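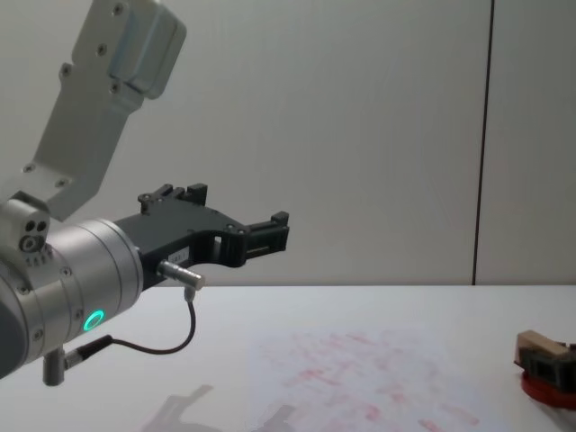

I've had the Stusum teaching kit for 9 weeks now, and I'm still a little bit in love with it. You get a handheld controller, a wrist mount and the Firik software, and the idea is that you either steer the arm from your chair or grab it and walk it through the job yourself. I do both, usually in the same afternoon!

Guiding by hand is the best part. The arm goes light when you squeeze the handle, and my first pick-and-place took two tries to teach (the first one was me bumping the table). Remote control is fussier. There's a small lag when you close the fingers, and I kept overshooting small parts until I turned the speed way down – do that on day one.

Firik saves every demo and lets you trim the dead time off each end, which I use constantly. It got sluggish once I passed 3,000 recordings, though, and the search box is pretty bad. I emailed Stusum and they say a fix is coming in May.

My other gripe is the cable. It's fine for short reaches, but I'd like a clip or two in the box.

I paid $379 through Medstead, and it showed up well packed. I tried the Sandberg controller before this and my thumbs hurt after an hour – no trouble with this one so far. Four stars, and I'd buy it again.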